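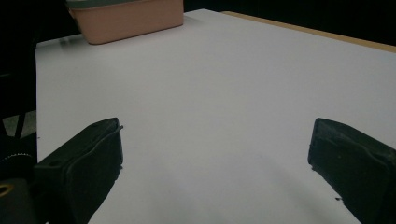
White table, low light.

October, 8:30 a.m.

Paste and paper tests for the Pasville atlas, continued from the last entry. The question is still which adhesive to use on the spine linings and on the torn map folds, and whether the same batch can do both. I would like it to be one batch. Two pots on the bench always ends with the wrong brush in the wrong pot.

State of the book, for anyone picking this up: county atlas, owned by the Pasville library, cloth sides with a leather spine that has gone to powder. Sewing is sound except at the first and last sections. The maps are folded once and hung on guards, and most of the guards have let go at the foot. The old glue on the spine is dark, brittle and comes off in flakes with a bone folder. There is a newer white glue under the back endpaper from somebody's earlier repair, and that is going to be the slow part. It does not want to swell with water. Small patches have rolled up under a damp swab if left alone for a while first. The rest will have to be thinned from above and left.

Paste

Made the wheat starch paste the usual way. Starch soaked overnight in cold water, poured off, fresh water added, cooked in the double pan and stirred without stopping until it went translucent and pulled away from the side. It took 20 minutes from when it began to thicken. Last batch got less than that and it was grainy, and I think it was also weaker, though I did not test it before throwing it out.

Cooled it under a sheet of baking paper pressed onto the surface so it would not skin. Sieved twice through the horsehair strainer. First pass was hard work, second pass easy. Thinned a portion with boiled water until it ran off the brush like cream and labeled that jar THIN. The other jar is as sieved.

The second candidate is the Jin premixed paste. It comes in a tub, smooth, very white, with a slight smell of cloves. Convenient. Keeps on the shelf, where ours goes sour within the week even in the fridge. I have nothing against it for boxes and portfolios. What I want to know is how it behaves on thin tissue and whether it will come off again.

Third candidate is a mix of our paste with methylcellulose, half and half by eye. This is what the old notebook recommends for linings. The handwriting on that page is poor and the ratio could be read either way round.

Paper

Repair tissue is the Trilalmont light. We are down to the end of the roll and the new roll is not quite the same color, a little more yellow. On the map margins it will not matter. On the sea areas it might. Set the old roll end aside for the coastal sheets and wrote COAST ONLY on the wrapper. Please leave it alone.

Tore the strips with a wet line and a straightedge, not cut, so the edges feather. The grain runs along the length of the roll. I had some strips the wrong way across and they curled as soon as the paste touched them, so those went in the box for test pieces.

Test

Used scrap from a broken road atlas of similar weight paper. Tore seven samples by hand along the fold, repaired them, and dried them between blotter and polyester web under the small Funditz press with light pressure only. Left overnight. Pulled them this morning.

Thick wheat paste: strong, but there is cockling beside the repair on both pieces. Tissue is visible from an angle. Flexes stiffly at the fold.

Thin wheat paste: the best looking. One piece had a dry spot near the end where the tissue lifted with a fingernail. My fault, the brush was running out. The other held when I folded it back and forth until I got bored.

Jin paste: holds very well. Slight shine where it squeezed out past the tissue. When I laid a damp blotter strip on it to reverse the repair it softened, but slowly, and took a little of the paper surface with it. It does not go on the maps.

Mix: no cockling at all, flat as anything. Weaker. The tissue peeled cleanly when I pulled on it, which is fine for a lining that has leather over it but no good for a fold that gets opened by the public.

The last sample was the mix with more starch in it, put in on a whim at the end of the day. Somewhere in between. I did not measure what I added, so it tells us very little. Should be repeated if anyone has time.

Where this leaves us: thin wheat paste for the folds and guards, mix for the first spine lining, straight wheat paste over that for the second. So it is two pots after all. Put colored tape on the handles – blue brush for paste, yellow brush for mix.

Moisture

The humidity in the room has been all over the place since the heat came on. The dial on the wall and the little digital one by the sink do not agree and I do not trust either. The salt test for the dial has not been done since spring. For now, dry everything longer than seems necessary. One of the guards I did last week felt dry to the hand, went back in the stack, and had a wave in it the next morning. It has been dampened and pressed again and is all right.

Blotters need changing. Several have picked up brown staining from the washing we did for the ledger job and it will travel. I pulled the stained ones and put them with the packing material. There were over 200 sheets in the drawer when they were delivered and it is now a thin pile, so an order has to go in. Ask for the unbuffered kind. Last time we got the other kind and did not notice until half of it was used.

Press

The Funditz has a squeak on the downstroke and the platen is not quite parallel. Checked it with strips of thin paper at the corners, closed it lightly and pulled. Back left pulls free while the others are gripped. A folded sheet of blotter on that side evens it out for now. The bolts under the bed have probably worked loose again. It wants proper attention before we put the whole text block in it, and that will need two people, because the bed is heavy and the floor under it slopes toward the door.

Light oil on the screw only. Somebody used grease at some point and it has collected dust and dried hard in the threads. Cleaned out what I could reach with a toothpick and a rag.

11:15 a.m.

Started on the real thing. Lifted the failed guards on the first group of maps. The old paste let go dry with the thin spatula on most of them, so no water needed. Cleaned the fold edges with a soft brush and a vinyl eraser crumb, stayed well away from the hand coloring. The pink boundary line is water sensitive, tested with a barely damp swab in the margin and it came off at once. The green is fine. The blue wash looks fine but I only tried one spot.

This means repairs that cross a pink line get the paste put on the tissue first, blotted on waste paper until almost nothing shows, then laid down. Slower. Tried it on one and the line did not move.

Hung new guards on four maps before lunch. They are under weights, with web and fresh blotter on each side. Not to be opened until tomorrow.

One sheet has an old pencil note in the margin about a mill pond, written very lightly. It stays. I have written to the library to let them know it exists, as it is not in their condition report.

3:40 p.m.

Spent the afternoon on the white glue at the back. Methylcellulose poultice, covered with polyester film, left to sit, then lifted with the spatula held nearly flat. The first patch came away in one rubbery piece. The second did not and I stopped when fibers started to come with it. What is left is thin and flexible enough to line over. I would sooner leave some glue than make a hole.

To do

Order blotters, unbuffered.
Order wheat starch, the last bag is nearly out.
Check the bolts on the press.
Salt test on the wall dial.
Test the blue wash in a second place.
Repeat the in-between mix with the amounts written down.
Match leather for the spine. The brown we have is too red.
Throw out the thick paste jar when it smells.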